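Back in the shed, and the gripper finally closes

Right, so I promised an update on the gripper back in February and then went very quiet. Sorry! Work got silly, the printer ate a nozzle, and I spent a fair few evenings staring at a spreadsheet of screws when I should have been putting the screws into things. But the handheld gripper is together, it opens, it closes, and I've got opinions.

For anyone new, I've been building this thing at the shared workshop in Asmont, on the long bench at the back near the curtains. Tâm Lại talked me into it. He'd already made one pair and reckoned I could knock mine over in a couple of weekends, which was a very Tâm thing to say (it has been closer to four months). The idea is that you hold it and work the fingers by hand, a camera looks down past them, and later on the arm at my place gets to learn from what you did. I still haven't finished the arm. We're not talking about the arm today.

The fingers were the fun bit. I went through three versions of the pads. The first lot were printed flat and smooth and they'd drop anything with a bit of shine to it. Second lot had ridges, but I printed them too stiff and they may as well have been a comb. The third lot are the orange ones, ridged again, in a softer filament I got from Plerent, and they're lovely. I ran them at 20 mm a second because any faster and the ridges went to mush – I could have grown tomatoes in the time it took. Orange was the only colour they had left in the soft stuff and now I wouldn't swap it.

Screws, then. The housings take tiny dark ones and I stripped the first two by being a gorilla with the driver. If you're doing this at home, use the little hand driver and stop when it feels snug. I also had one finger in back to front for a whole evening and couldn't work out why the gap was wonky. Akosua Essien walked past, looked at it for maybe three seconds, and turned it around for me. Cheers, Akosua.

The other fiddly job was the marker tags. There's one on each housing, and the software uses them to work out how far apart the fingers are. I'd stuck mine down a bit crooked and the readings jumped all over the shop. Peeled them off, cleaned up the glue with metho, stuck them down again with a square against the edge, and the numbers calmed right down. My first decent log was 1097 lines long and I scrolled through the whole lot like it was a novel. Closed, open, closed, open. Riveting stuff!

Total spend so far is around $49, not counting the camera or the filament I wasted, which I'm choosing not to add up. The bearings came from Zonddale and took forever. I'd buy them again, they run really smoothly, but order early.

So now it's all about practice. I've been standing at the bench opening and closing the fingers in front of the curved white panel, the one everybody's been putting stickers on (the 8-ball is my favourite), and checking that both tags stay readable the whole way through. My wiring still needs a tidy. I've got a bag of clips for it and no excuse.

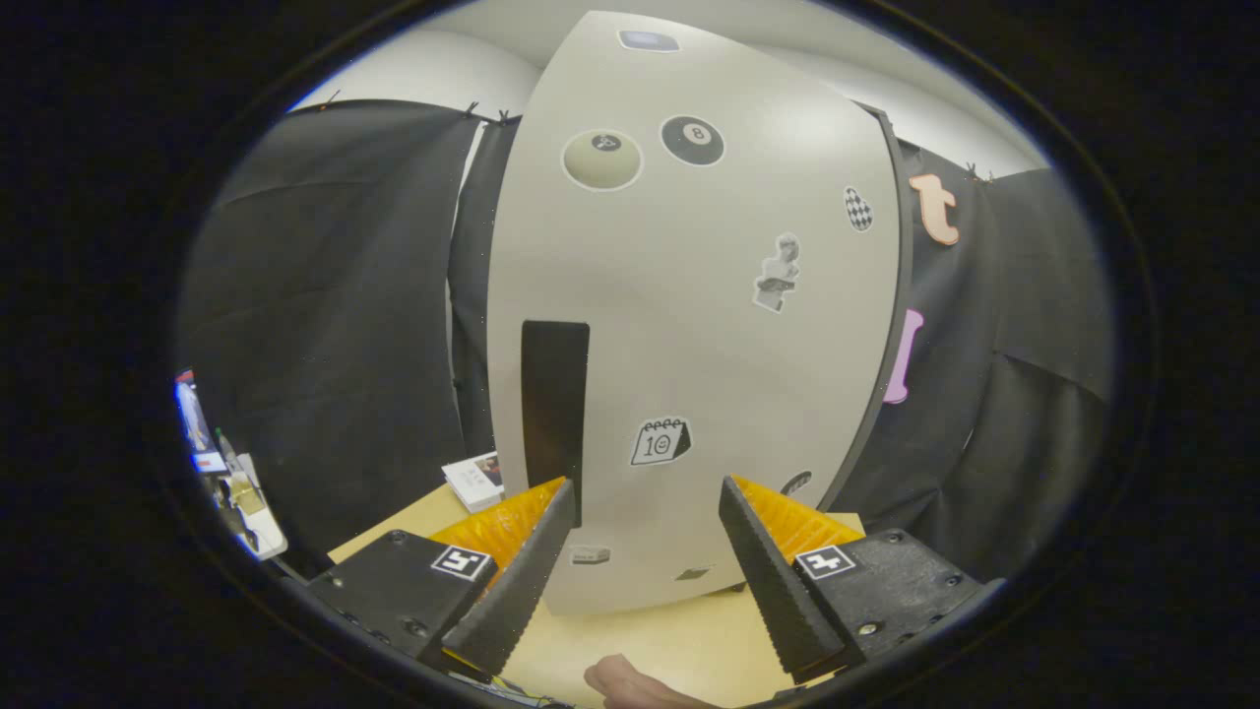
Tâm reckons I should stop fussing with the pads and sort out the spring, since a softer return would save my thumb on longer sessions and the tags wouldn't twitch when the fingers snap open. He's gone down a size on his and says he can do a good hour before his hand complains. I'm giving up after 20 minutes at the moment, so he may have a point.

Next job is ordering a couple of springs to try, then printing a spare set of pads before the orange runs out. Darko has a sale on small hardware until the end of the month, so I'll put an order in tonight after tea and let you know which one I end up keeping.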